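Flirnik Two-Finger Gripper Kit, with Wrist Camera Mount
A bolt-on hand for small home and shop-built arms

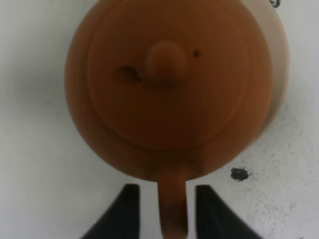
What it is and who we made it for

The Flirnik is the gripper we kept wishing we could buy back when we were building our first arm on a bench in a shared workshop (a bench that also had to hold somebody's bicycle wheel and a great many jars of screws). It's a parallel gripper with two black fingers, flat at the tips and straight along the inside, flaring out toward the base so they stay stiff where the load is. The camera bracket sits at the wrist and looks straight down past the fingers, so your software sees the pick the way the hand does. Line it up over the handle of a clay-look teapot and you get a handle-like projection running down between the fingers, with the lid and its little knob just beyond.

We like teapots for tuning, by the way! A narrow handle next to a big round body makes you get your approach right, and a brown pot on a white top gives a beginner's vision code a fair chance.

In the box

Gripper body with servo fitted
One pair of straight fingers, black
Wrist camera bracket and four screws
Jeltden control board with cable
Printed build guide, with the wiring drawing on the back page

The camera isn't included, as most people who write to us already have a small one in a drawer. The bracket is slotted and will take most little board cameras.

Sizes and numbers

Finger opening, fully open: 83 mm
Height from flange to fingertip: 97 mm
Weight without camera: 488 g
Suggested maximum load: 400 g

Please count whatever is inside the thing you're lifting. A pot full of tea weighs a good deal more than an empty one, and we'd rather you practiced with the empty one anyway.

Putting it together

Set aside an evening. Fit the body to your arm first, then the fingers, then the bracket, and leave the camera screws a touch loose until you've had a look at the live view. You want both fingertips showing at the bottom of the picture, at nearly the same height. Near things will look soft if the lens is focused for the bench, so take a minute over that before you start blaming your code (we've lost whole Saturdays' worth of patience to it).

Fits the Sánchez and Nondach arm plates as supplied. For anything else, the hole pattern is in the guide, and a drilled scrap of aluminum does fine.

Flirnik Workshop Supply | Contact us | © 2025 Flirnik | Back to top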